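四月 接受腔与步态记录,Flunach 工坊

接上回。受试者左侧小腿截肢,目标是长距离徒步,带背包,路面以碎石和缓坡为主。旧接受腔走到下坡段胫骨前缘发红,休息一晚不完全消退。本次换新腔,内衬套不换,足板先用 Magnusson 的中等硬度款,硬款留作对照。

上午 取型与修型

石膏阳模修型按老办法:髌韧带处加压,腓骨头和胫骨嵴让位。胫骨嵴让位量比上一版多给了一点,Solveig Blomqvist 认为给多了,后侧会顶不住。先做透明检查腔,穿上再说。

检查腔成型后边缘打磨两遍。后缘高度压低,屈膝时腘窝不夹肉。第一遍磨得太直,坐下时外侧腘绳肌腱处有压痕,第二遍改成弧形。
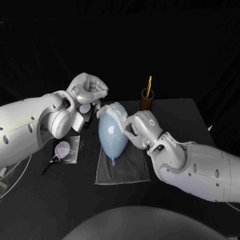 对线初始值:接受腔前倾5度,内收不动,足外旋按健侧目测。站立时受试者说膝被往后推,把足板前移后缓解,前倾角未改。移动量写在连接管的胶带上,拆管之前先抄下来,上次就是拆了才想起来。

静态承重时远端无接触痛。袜套加一层后旋转稳定性变好,但胫骨内侧髁略紧,退回薄袜。

走廊平地走4趟,前两趟不计。步宽偏大,摆动期有轻微外甩。外甩原因暂列:悬吊松、假肢偏长、受试者自己的习惯。量了骨盆水平,长度没问题。悬吊换成外膝套后外甩减小,没有消失。

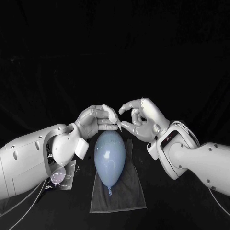
下午 坡道与负重

坡道在 Maltemdale 那边的碎石路上做,单程371米,上坡段在前。背包重量用受试者自己平时的装法,不另配沙袋。上坡无异常。下坡时足跟着地后前足拍下太快,他自己描述为“脚掌掉下去”。足跟垫换软一级,第二次下坡好转,膝部控制也跟着稳了。

硬款足板只走了半程就停,碎石上侧向顺应不够,受试者频繁低头看路。数据不完整,不进汇总。

回来脱腔检查皮肤:胫骨前缘淡红,十分钟内消退。髌韧带处红印正常。腓骨头无压痕。残端末端干燥。后外侧有一条线状印,位置和后缘弧形的收口一致,Solveig 说的后侧问题可能就在这里,也可能只是内衬套起皱。分不清,下次在内衬套外侧画线再穿。

待办

1. 检查腔后外侧收口加热外翻,幅度小一些,改完拍侧面存档。 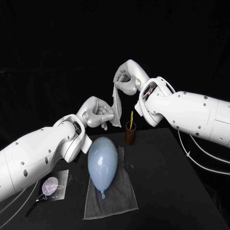
2. 外膝套磨损快,问 Flondico 有没有加厚款,顺便问交货期。旧套内侧已经起毛,只当备用。

3. 残端围度早晚各量一次,连续记录。之前只量早上,下午加袜的判断全凭感觉,不可靠。量的位置用髌骨下缘往下取,每次同一点,同一个人量。

4. 连接管螺钉按扭矩复拧。坡道回来后有2颗明显松了,都在足端。螺纹胶等对线定下来再上。

5. 坡道记录表缺一栏“下坡步数”,补上。
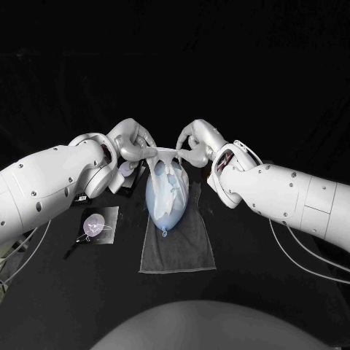

关于足跟垫再记一笔。软一级之后下坡改善,但平地快走时足跟离地偏晚,步子显得拖。折中办法是保留软垫,把足板跖屈角略收,先试这个,再考虑换足板。两项不要同时动,否则说不清是哪一项起作用。

受试者问能不能直接做碳纤终腔,他想早点上路。没有答应。围度早晚差还没有数据,后外侧那条印也没有解释,检查腔至少再穿一轮,路线里要有连续下坡。

训练量方面,隔日走,背包先减到一半,皮肤发红超过十分钟不退就停一天。他以前的习惯是疼了也走完当天路程,皮肤破了再歇一周,前后算下来走得更少。这一点当面讲过,也写在给他的单子上了。

Solveig 带走了阳模照片和第二遍修边的尺寸。阳模先留架上,不要敲。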